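Gripper trial – September progress report
For Beverley Entwistle, from Imogen Ashworth

Hi Beverley,

Good month, mostly! The two-arm cell is up and running and we've started on the cutlery job, with the Vollen fingers on first. Kayode wanted blocks. I held out for forks and spoons – thin, shiny and a pain to grab, so they sort out a good finger pretty quickly.

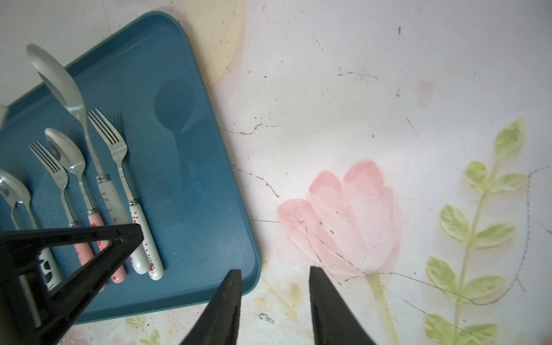
The wrist cameras have been the nice surprise. I'd budgeted for a fancier model and I don't think we need it, so that money can stay put for now (or go to spare fingers, if you're open to it). Glare on the spoon bowls still bothers the detector, and Kayode is trying a shorter exposure.

We're doing 20 runs per finger set, same tray and same arms each time.

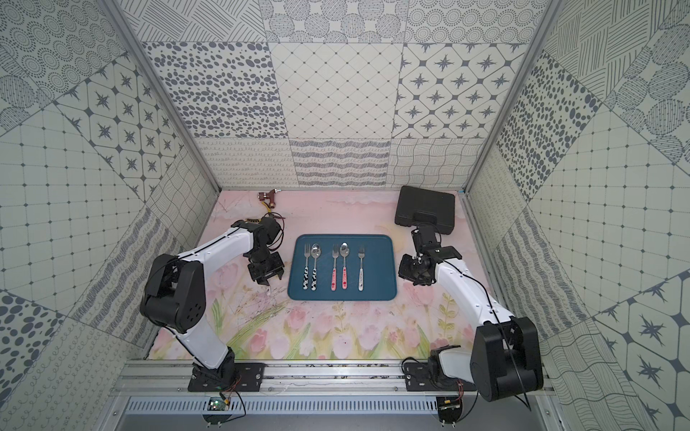

Slamet has the two controllers talking properly now, after a lag of roughly 9 milliseconds on one side that drove us all batty. The fix was a setting, so no new gear. He's also rewritten the homing routine, and starting up in the morning is much less of a chore.

What's next:

1. Finish the Vollen runs, then swap to the Ostari fingers. They're softer at the tip and I've got high hopes for the fork handles.

2. Try handles at odd angles and off the tray as well as on it, with both arms working close together.
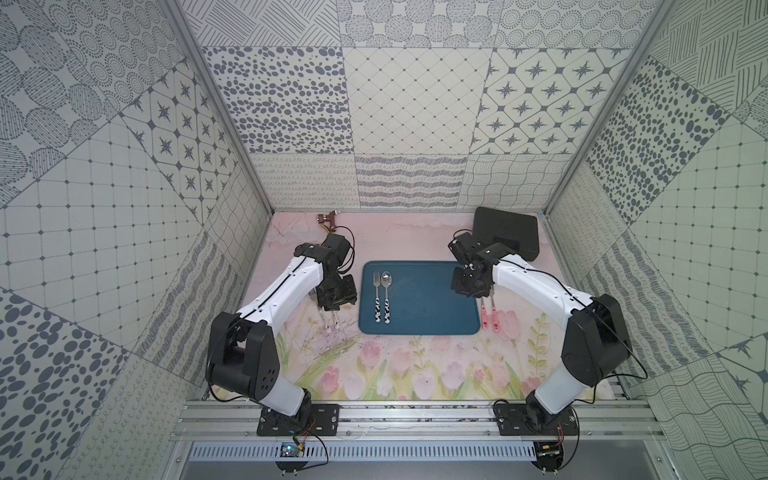 3. Send you the comparison table, plus a quote for 5 spare finger sets in whichever colour they've got in stock.

Cheers,
Imogen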